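Hard water spots after switching to the Plandton supply
Forum > Home > Plumbing and Water Treatment
13 replies, 397 views

siltline
Sat 20 January
Our part of Flastville was moved from the old well field to the Plandton supply in December. Hardness on the utility sheet went from 6 grains per gallon to 23. Since then there is a white film on everything that air dries, and the kettle needs descaling every other week. The house has no softener. I have a quote for an Ustent twin-tank unit and am trying to decide whether it is worth the money or whether I should treat only the hot side. Two adults, one bathroom, gas tank heater, copper lines.

ferrule_half
23 grains is very hard by any chart. I would soften. The film is a nuisance, but scale in the heater is what costs you. It settles on the bottom of the tank, right over the burner, and the burner runs longer for the same hot water.

mudroom44
Disagree that it's automatic. Test it yourself first. Utility sheets give an average across the system and your street may be getting a blend. A drop-count titration kit is cheap and good to one grain. Strips are not good enough for sizing a unit.

siltline
Fair point. Kit ordered.

ferrule_half
Testing is fine, but he already describes scale in the kettle every two weeks. That isn't 6 grain water.

mudroom44
I didn't say it was. 12 and 23 both leave scale in a kettle. They do not need the same size softener.

basinwrench
On hot side only: it works and it saves salt, but cold water will still spot. If the complaint is mostly glasses and the shower door, you mix hot and cold at both, so you get partly softened water and somewhat less film. People tend to be disappointed with that. I ran hot only for two years and then had the cold line tied in.

Leave the outside spigots and one cold kitchen line on raw water either way.

kettlefur
Does the raw kitchen line matter? I softened everything and drink it.

basinwrench
Mostly taste, plus sodium if someone in the house has been told to limit it. At 23 grains the exchange adds a noticeable amount. Potassium chloride avoids the sodium but costs more per bag.

Kiều
Check the glasses before blaming the water for all of it. Film that comes off with white vinegar is mineral. If the glass is still cloudy after a soak, rinse and dry, it is etched, and no softener will bring it back. Soft water with too much detergent in the dishwasher makes etching worse, so cut the dose after the install. Anything with ribs or facets I do by hand. Deposits collect in the grooves and a flat cloth doesn't get into them.
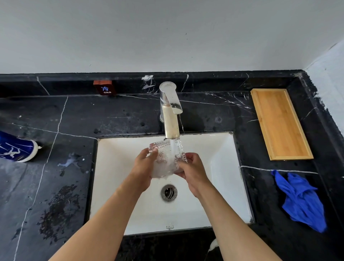 siltline
How long should the vinegar soak be for drinking glasses?

Kiều
Fifteen minutes in plain white vinegar is enough for light film. Heavier deposits can take an hour. Rinse and towel dry, or the spots come straight back. Keep anything with a gold or painted rim out of it.

mudroom44
Citric acid does the same job without the smell. One tablespoon to a quart of warm water.

siltline
Kit came. 19 drops, repeated with the same result, so 19 grains at the kitchen cold tap. Lower than the sheet, still high. Asking Ustent to requote on that number with the kitchen cold line left raw.

ferrule_half
19 is still a softener. Flush the heater before it goes in and have them put a bypass valve on the quote if there isn't one.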